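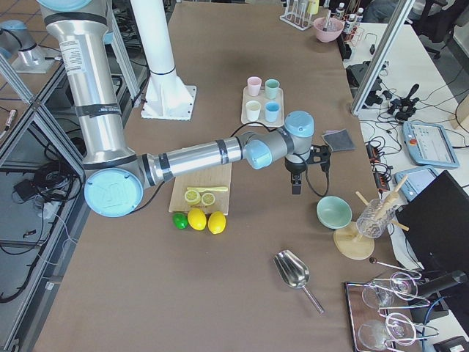 Slide 1. The bar table: arm, gripper, lemons and glasses.

Speaker notes — "Can it make the drink yet?"
Clurnholm evening meetup, December. Talk starts 18:30. Leave time for questions.

Slide 1 (stay on it while people sit down)

Good evening, and thank you for coming in this weather. I work at Huvirus, and before this I worked many years in kitchens, so I look at these tables with two different heads.

Ask the room first: who believes a machine can prepare a simple drink with lemon today? Wait for hands. Then ask who would let it do so at home, with the good glasses. Usually fewer hands. Do not comment, go on.

Point to the cutting board. A lemon in two halves, and a toy knife. A toy knife is a fair place to begin. Cutting is force plus holding, and the lemon rolls. A person holds it with the other hand and does not think about it. For one gripper with two short fingers, holding and cutting are two separate jobs.

Then point to the dark tray. Cocktail glasses have a stem, and the tongs and bar tools lie across. To take one thing out without moving the other things is for me the hardest task on this table. Say this slowly, because most people expect that the lemon is the hardest.

Slide 2. What is a chore?

My definition: a chore is finished when no one must come after you and repair it. Putting a cup in a tray is a movement. Clearing the bar is a chore.

At Zoltstead we wrote the bar work as 5 steps: fetch, cut, scoop, stir, clear. On paper it looks short. Every step hides smaller ones. "Clear" alone includes the cloth, and the cloth is a different shape every time you put it down.

Slide 3. Where we are

Good today: picking up solid things which stand in a known place. Small cups, a bowl, a whole lime. Up to 3000 tries of one such movement and you begin to trust it.

Not good yet: clear glass, thin metal, soft cloth. Cameras have trouble with a clear glass. A thin bar spoon gives almost nothing to hold. I say "not good yet" and I mean it, I do not say "never".

(If time is short, skip to slide 5.)

Slide 4. The shop floor is easier

Compare with the Pumphrey packing line. Same part, same box, same light at night and in the morning. There the machines already do the boring work and I am happy for it. In a kitchen the bowl was moved by your child. The distance between these two places is the real subject of this talk — please repeat this sentence once.

Slide 5. My answer

Two questions to ask any seller. First, who puts the table back in order between the runs? Second, what happens when the glass falls?

For the drink itself I would say: parts of it, yes, on a prepared table. The whole evening behind a bar, no. For the home I would wait.

Questions. Somebody will ask about price, and I do not have a good number, so I will say so. Water is on the left side of the desk. Give back the clicker.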